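Hotden skirmish rules, 2nd printing
Posted 08/03/2025 by mossgoblin
1 min read

mossgoblin: Anyone played Siege of Drumumora yet? 5 warbands, 100 crowns each. Feels tight.

pikeandshot: Too tight. Jerura cant field archers at all, broken imo

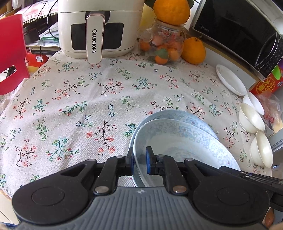

Re: Jerura archers

mossgoblin: Disagree, take the 40 crown captain and hire bows after game one.

tallowman: Valcárcel still wins teh long campaign tho. Waiting on the errata, due October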